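Jerix blurbs

Back-cover blurbs from small-press crime and mystery novels, plus a bit of info on each book. Plain text. Put together by Cleiton Bittencourt, mostly in the evenings.

Last proper update Mon 4 April. Next one in May if the scans get typed up.

What's in it

100 blurbs, one per book. All English. Mostly detectives, a few cosy village murders, a handful where the detective gets stuck in the wrong century. No short story collections, no box sets. Where a book had a paperback blurb and a different one for the ebook, I took the paperback one.

Two files:

blurbs.txt – the blurbs, blank line between each
books.csv – one row per book, same order as blurbs.txt

Don't sort the csv and then save it. The order is the only thing tying the two together. I know. Ids are coming.

Columns in books.csv

title – as on the cover, subtitle after a colon
press – Nogueira, Takel, or "self"
series – series name, empty if standalone
place_in_series – number, or "prequel", or empty
hook – see below
spoils – yes / no

The hook column

Four values. What the blurb opens on:

body – somebody's dead already
missing – somebody's gone
return – the detective comes home, or comes back to the job, or an old case comes back
other – everything else, including all the ones that start with a question

First sentence decides. If the first sentence is only weather, go to the second. Quotes from reviewers at the top were cut before labelling, so they don't count as a first sentance.

I did all the labels, then did them again a few weeks later without looking at the first lot. Most matched. Where they didn't I went with the second go. "Return" and "missing" are the pair that get muddled, loads of blurbs do both in one breath (retired inspector goes home, sister has vanished, etc).

The spoils column

Yes if the blurb gives away something from the last third of the book. I've read a lot of these but not all. For the unread ones it's a no by default, so treat "no" as "no, as far as I know". "Yes" you can trust.

Worst offender is the second Flenetti book, which names the killer's job in the last line of the blurb and then there's only one person in the novel with that job. Still a good read. The Flenetti series is all in here apart from the prequel, never found a copy with the cover on.

Where the text came from

Nogueira and Takel both sent theirs as documents and said fine to share. Self-published ones were typed from the back cover after asking the author. Anyone who didn't reply isn't in.

Cleaning

Curly quotes made straight
Prices, barcodes, web addresses out
Author bios out
Shouting left in. If it says MURDER in capitals it says MURDER in capitals
Spelling mistakes left as printed, any in the Takel ones are thiers

Using it

Fine for: looking at how blurbs are built, teaching, blurb-writing workshops, small experiments.

Not much good for: anything that needs a fair picture of crime fiction. Two presses make up most of it and both have one person writing the blurbs, so you get the same turns of phrase over and over. "But someone is watching" turns up so often I stopped noticing. If you train anything on this it'll learn those two people and not a lot else.

Also don't use it to guess sales. Not in here, never asked.

Known problems

A couple of Nogueira blurbs stop short, that's how they arrived. Waiting on full versions.

Series names not tidied. "A Flenetti Mystery" and "Flenetti Mysteries" are the same series – search on Flenetti and you'll catch both.

place_in_series goes by publication, so where the story order is different it'll look wrong. Left it.

Some spreadsheets turn one of the titles into a date when you open the csv. Import it as text. 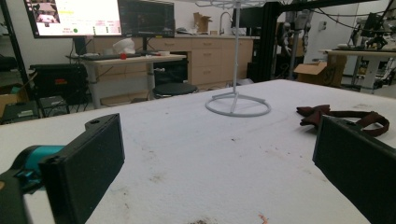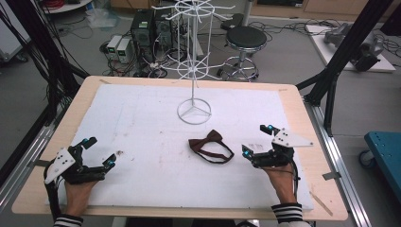
Bow tie and display rack, both photos.

Changes

Ids: not done yet.
spoils column added after two people asked.
hook used to have a "threat" value, folded into other. Hardly used and I could never decide what it meant.
Removed a true crime book that had got in by mistake.

Sharing and corrections

Share it, keep this file with it, don't sell it. Blurbs still belong to the presses and the authors. If one is yours and you want it out, tell Cleiton and it goes in the next update, no fuss.

Wrong label? Send the title and the label you'd give it. Bit of the first sentence helps as well, some of the titles are very alike.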